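Notes for the Trodthorpe talk — pausing before the grasp

(Wait for the room to settle. Water. Clicker check.)

Hi everyone, thanks for coming back from coffee so promptly. I'm going to talk about a pause. A really short one, 800 milliseconds, and it took us most of a year to be comfortable defending it in front of people.

Say thanks to Tia Bellamy and Maximiliano Prieto first, they did the bulk of the runs. Dennis Tunstall wrote the logging code and is in the third row, so be nice about the logging code.

Okay, background, keep it quick. When we train a hand to pick things off a shelf we record a person driving it, and then the policy copies the person. Everybody in this room does some version of that. What bugged me was the bit right before contact. Our operators slow down there, some of them stop completely, and the standard cleanup step throws those still moments away as dead time. We did it too! The Lullis pipeline had a filter that cut anything below a speed threshold, and I never questioned it until Chelsea Cropper asked me in a group meeting what the filter was for and I didn't have a good answer.

(Pause here, people usually laugh.)

So we put the pauses back. Same 1800 demonstrations, same network, same training budget. One policy learned from the trimmed recordings and one learned from the untrimmed ones. That's the whole experiment, really, and I love how boring it is.

Next slide, the bar chart. Don't read the bars out. Just say that the untrimmed policy missed fewer grasps, and that the gap was biggest on dark parts with raised rims, where the hand covers up the very thing it's reaching for. On plain boxes you can hardly see a difference, and I want to say that clearly so it doesn't come back in questions.

Then the follow-up. Joanne Goodall was skeptical (fair enough) and thought we were just giving the network more frames to chew on. So we padded the trimmed set with repeated frames from the middle of the reach until the lengths matched. No help at all. It's the frames near the shelf that matter — the wrist is nearly still, the fingers are open, and the operator is deciding.

Mention the failure too. The untrimmed policy sometimes gets stuck. It hovers and hovers and never commits, and we had 42 runs end that way. We ended up with a cap, and 800 milliseconds is where we set it. If somebody asks whether that number carries over to the Sýkora hand, the answer is I don't know, we haven't tried it.

Last bit before questions: the recordings go up in March under the name Drallov, pauses included. Please trim them yourselves if you want to, but keep a copy of the originals.

Leave the last slide up for the Q&A, an open hand right in front of the first black tray on the yellow shelf. Repeat each question into the mic, Dennis says the back row can't hear a thing.
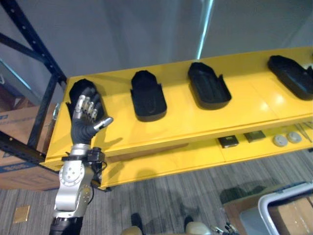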